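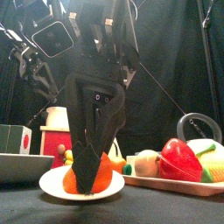 Donnelly Toy Library: Play and Learning Team
Page last checked 01/09/2018

Why is pretend food such a good toy?

Children have played with pretend food for a very long time. Long before there was plastic, toy fruit was made from clay, wood, wax or cloth. Today you can find it in most playgroups, usually in a box with some plates and a few cups.

What makes an orange look like an orange?

A toy orange doesn't smell of anything and you can't peel it. You still know what it is straight away. Your brain uses two big clues, which are colour and shape. Something round and bright orange says "orange". A bunch of yellow shapes says "bananas". If you painted the bananas blue, you would probably still guess right from the shape. A blue ball would be much harder.

A real orange has tiny dimples in its skin. They are the tops of little pockets of oil, and the oil is what you smell when somebody peels one. Some toy oranges have dimples too, and others are left smooth.

Why is plastic fruit shiny?

Most plastic toys are made in a mould. A mould is a hollow shape, a bit like a jelly mould but made of metal. Hot, melted plastic is pushed in, left to cool and taken out. If the inside of the mould is very smooth, the toy comes out smooth as well, and smooth things bounce light back to your eyes. We call that shine.

Why use a plate?

Plates have a raised rim to stop food sliding off. The rim helps with toy food too, as a round toy can roll away if the table is bumped. Putting one thing on a plate also changes the game. Fruit in a heap might be a shop. Fruit on a plate is somebody's lunch.

Try it: the Pidari game

We play this at our October open day. You need a dark cloth, a small plate, some toy food and a few other toys, such as a block or a little cupboard.

Spread the cloth on a table.
Put the plate in the middle with one piece of fruit on it.
Set the other toys round it.
Everybody looks while a grown-up counts to 20.
Everybody shuts their eyes and one player moves one thing.
Open your eyes and say what has moved.

Bright toys are easy to see on a black cloth. Play again on a patterned cloth and see whether it gets harder.

Looking after toy food

Wash plastic fruit in warm soapy water and dry it with a towel. Check for cracks, and give any broken pieces to a grown-up. Toy food that looks real can fool babies and pets, so keep small pieces out of their reach.

You can borrow up to 20 toys at a time from our Skonetti Road room.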